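The Case for Slower Collection

Institutions that fund robot learning have become accustomed to asking one question of the laboratories they support: how many demonstrations were gathered this quarter? The figure is easy to report and easy to compare. It is also a poor guide to what a system will be able to do once it leaves the room in which it was taught.

Consider a modest task of the kind now common in the field, in which an operator guides a robot to pick up letters and place them on a plate. A laboratory may record 400 such episodes in a week by returning every piece to the same spot after each attempt. The resulting set will look substantial on paper. A system trained on it will learn one arrangement very well.

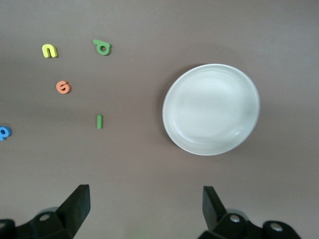 The Lusitz program took a different course in March. Operators were required to change the layout before every episode, turning letters on their sides, spreading them apart and moving the plates. Output fell to 300 episodes over the same period. Program managers were asked to account for the decline, and they were right to defend it. Each episode presented the system with a problem it had not already been shown.

There is a further matter, which concerns failed attempts. Under many contracts, a dropped letter or a missed grasp is deleted before delivery. The Kokkinos guidelines recommend that such episodes be kept and labeled, together with the operator's correction. This advice deserves wider adoption. A system that has only ever seen clean work has no example to draw on when a piece slips.

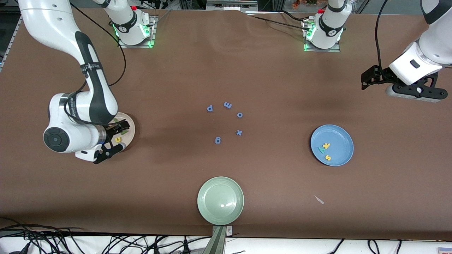
By Iraklis Tsoukalas
Opinion | Wulleo Review

Operators themselves are seldom consulted on these questions. They should be. A person who has guided two arms through a long shift knows which motions are awkward and which camera views hide the gripper at the moment of contact. At Ratodow, a meeting of 15 minutes at the end of each shift is now set aside for these remarks, and seven changes to the collection procedure have come from it.

Funding bodies could encourage such practice at little expense. Grant reports should state how layouts were varied, how failures were handled and who decided when an episode was acceptable. The total number of episodes may remain in the report – it has its uses – but it should no longer stand at the top of the first page.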